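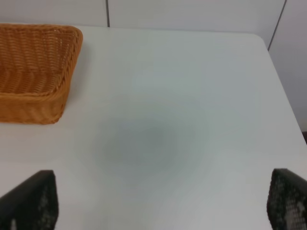

ウィルトポート、3月

ヘタリ法(ヘタリほう、英: Hetari method)は、ロボットアームに片付けの動作を学習させる際、容器に物を入れる課題と容器から物を出す課題とを組にし、一方の終了状態をそのまま他方の開始状態として使う実験手順である。視覚入力は手首に取り付けた小型カメラの映像だけに限られる。名称は、この手順が最初に組まれた研究室の所在地であるヘタリ地区に由来する。日本語の「下手」とは関係がないが、日本語話者の参加する研究会では毎回その説明に数分が費やされる。

提唱者はムルゲタ・デミシエとボルグヒル・ニーゴールの両名で、所属はいずれもファーゲルンド研究所である。両名の報告は方策そのものの新しさをほとんど主張しておらず、貢献として挙げられているのは、人間が机の上を元に戻す回数を減らしたことと、元に戻ったかどうかを手首の視点から判定する基準を決めたことの二点である。査読者の一人はこれを「片付けに関する論文のうち、著者が最も片付けたくなさそうなもの」と評したと伝えられる。著者らはこの評を謝辞に引用した。

背景

模倣学習や強化学習の実機実験では、試行のたびに物体を初期位置へ戻す作業が発生する。論文では「環境をリセットした」の一文で終わるが、その一文の中では大学院生が果物を持って立っている。デミシエが実験の記録を調べたところ、リセットに要する時間は一回につき30秒であった。ロボットが動作に成功するまでの時間より長い日もあり、研究室では、訓練されているのはどちらなのかという疑問が月曜の定例会に繰り返し提出された。

リセットを不要にする試みは以前からあり、順方向の課題と逆方向の課題を交互に実行するという発想自体はヘタリ法の独創とはいえない。ただし既存の構成の多くは、作業台の上方や側方に固定カメラを置き、容器の中身を常に見渡せることを前提としていた。ファーゲルンド研究所の装置にも固定カメラを付ける計画はあったものの、支柱の発注書が二度差し戻されるうちに、手首のカメラだけで進めることが研究方針になった。報告の序論では、この経緯が「最小限の計測構成を意図的に採用した」と要約されている。

手順

ヘタリ法で用いる課題は2種類で、「収納」と「取り出し」と呼ばれる。物体は一度に一つだけ扱う。両者の間でアームは必ず待機姿勢に戻り、そこで撮影された手首カメラの静止画をもとに、次にどちらの課題を実行するかが選ばれる。この選択を担う小さな分類器にはエラリ(Elari)という名が付いている。命名の理由を尋ねられたニーゴールは、名前を付けないと会話中に「あれ」と呼ばれ続けるから、と答えている。

エラリの出力は「在」「不在」「不明」の三値をとる。「在」であれば容器に物体があるとみなして取り出しに進み、「不在」であれば卓上に物体があるとみなして収納に進む。問題になるのは「不明」で、初期の版ではこの出力がなく、どちらとも決めかねる場面でも必ず一方が選ばれた。その結果、アームは空の容器に向かって自信に満ちた取り出し動作を行い、何もない指先を丁寧に卓上へ運び、開いて、待機姿勢に戻った。動作の軌跡だけを評価した場合、これらの試行は平均以上の得点を得ていた。
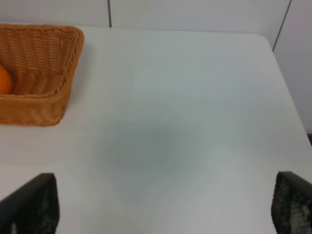

待機姿勢の選び方は、ヘタリ法の記述のうちで最も長い部分を占める。容器を視野の中央に収めれば判定は容易になるが、そのぶん作業面が狭くなり、卓上の物体を見落としやすい。逆に作業面を広く取ると、容器は視野の隅へ押しやられる。提唱者らが選んだのは後者で、編み籠は左上に一部だけが写り、中に入ったオレンジも右側の丸みが左端にのぞく程度になる。エラリはこのわずかな曲面を根拠に「在」と答えなければならない。人間の協力者に同じ静止画を見せた予備調査では、多くが難なく正答したものの、「なぜもっと左を撮らないのか」という感想が添えられることが多かった。報告はこの感想を定性的所見として付録に収めている。

容器が見切れていることには副次的な利点もあるとされる。果物の全体像に頼れないため、分類器は籠の内側における色の変化に注目するようになり、物体の種類を変えても判定がさほど崩れなかった。もっとも、この利点は待機姿勢を決めた後に見つかったもので、デミシエ自身が講演で、順序を逆に話したほうが聞こえがよいと認めている。

影の扱い

手首カメラの映像には、アームや指が作業面に落とす影が入りうる。輪郭のぼやけた灰色の領域が卓上に現れると、物体検出器はこれをしばしば候補として拾う。最初期の実験では、白い卓面の影に対して把持が繰り返し試みられ、影のほうはその都度きれいに逃げた。研究室ではこれを「一種の追いかけっこ」と呼び、報告書では「系統的な偽陽性」と呼んだ。

ヘタリ法における対策は単純で、待機姿勢を固定し、物体のない作業面を同じ姿勢で撮った画像をあらかじめ学習データに加えておくというものである。照明が変わるたびに撮り直しが必要になるため、手間が減ったかどうかについては見解が分かれる。影を消す画像処理も検討されたが、白い皿のような淡い色の物体まで消えることがわかり、見送られた。

学習と評価

遠隔操作による教示は、各課題について50回ずつ収集された。教示者はニーゴールで、後に公開された軌跡には、回を追うごとに動作が速く、やや投げやりになっていく傾向が認められる。これを除去すべき雑音とみるか、熟練とみるかについて、著者二名は脚注で意見を異にしている。

その後の自律実行では、収納と取り出しを合わせて1,750回の試行が行われた。評価の際に人手の介入として数えられたのは、物体が卓上から落ちた場合、「不明」の出力が続いた場合、および籠そのものが移動した場合である。三番目の分類は当初の計画になかった。アームの指が籠の縁に掛かり、果物を残したまま籠のほうを収納しようとする事例が発生したことを受けて追加されたもので、研究室内では今もこの動作を正しい解釈だと擁護する者がいる。

物体には、形や色の異なる果物状のものが使われた。籠と色の近い物体は難しい部類に入るとされ、橙色の洋梨はその代表にあたる。卓上に立っていれば白い面との対比で見つけやすいものの、暖色の籠の内側に入ると手掛かりが減る。加えて洋梨は首が細く底が広いため、どこをつかむかによって持ち上げた後の向きが変わる。報告は把持位置を胴部に限定することでこれを処理した。茎をつかむ軌跡も教示データに一つ含まれており、除外されないまま残っている。ニーゴールによれば、一度くらいは試してみたかったとのことである。

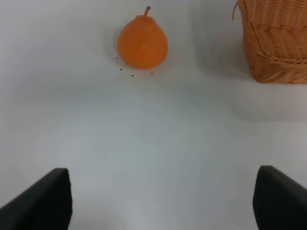
批判と限界

ヘタリ法に対する批判で最も多いのは、収納と取り出しの対称性に頼りすぎているというものである。籠に入れた果物は取り出せるが、切った果物は元に戻らず、こぼした液体も籠には帰らない。可逆な課題だけを選べばリセットが不要になるのは当然だ、という指摘に対し、デミシエは「当然のことを最後まで実行した例が少なかった」と返答している。議論はそこで止まっており、双方ともに勝ったと考えているらしい。

第二の批判は、成功の連鎖が失敗の偏りを隠すというものである。取り出し課題が毎回ほぼ同じ場所に物体を置くと、次の収納課題はその場所だけで練習を重ねることになる。成功率は上がるが、卓の反対側に置かれた果物には歯が立たない。改訂版では、取り出しの目標位置を作業面の上で無作為に選ぶ処理が加えられた。成功率はいったん下がり、著者らはこれを改善と記述した。

第三に、手首カメラだけの構成では、アームが物体に近づくほど周囲が見えなくなる。把持の直前に籠が視野から外れることもあり、方策は籠の位置を記憶しているか、あるいは動いていないと信じるほかない。現行の版は後者を採用している。

関連する手法との違い

固定カメラを併用する往復型の学習と比べると、ヘタリ法は機材が少なく、較正も簡単である一方、待機姿勢への依存が強い。関節の零点がわずかにずれただけでも、籠の見えている範囲が変わり、エラリの「不明」が増える。このため運用上は、一日の最初に空の籠を撮影し、前日の画像と見比べる作業が推奨されている。自動化の予定は手引きの初版から記載されていて、現在も「近日対応」のままである。

逆再生型の教示、すなわち収納の軌跡を逆にたどって取り出しに転用する手法とも混同されることがある。ヘタリ法では両方の課題を別々に教示する。指を開いて放す動作を逆にたどると閉じてつかむ動作になるはずだが、放した果物は転がるため、逆にたどった先に果物がいる保証はない。デミシエらは試験的に逆再生を組み込んだ版も作り、球形に近い果物でこれを確かめた後、静かに取り下げた。 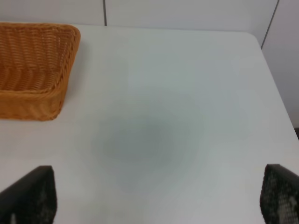

エラリが「不明」と出力した場合、ロボットはどうするのか。
待機姿勢のまま静止画を撮り直し、再び判定する。それでも「不明」であれば停止し、人が籠と卓上を確認して次の課題を手動で選ぶ。この操作は介入一回として記録される。

名称の表記

英語文献では Hetari method と Hetari loop の両方が見られる。後者は、往復を繰り返すだけで果物がどこにも届かない点をよく表しているとして、主に批判者の側で好まれている。日本語では「ヘタリ法」が定着しつつあるが、初期の抄録には「へたり法」と平仮名で書かれたものがあり、椅子のクッションの耐久試験に関する文献と一緒に検索される。

関連項目

模倣学習
リセット不要の強化学習
手首カメラ
把持計画
編み籠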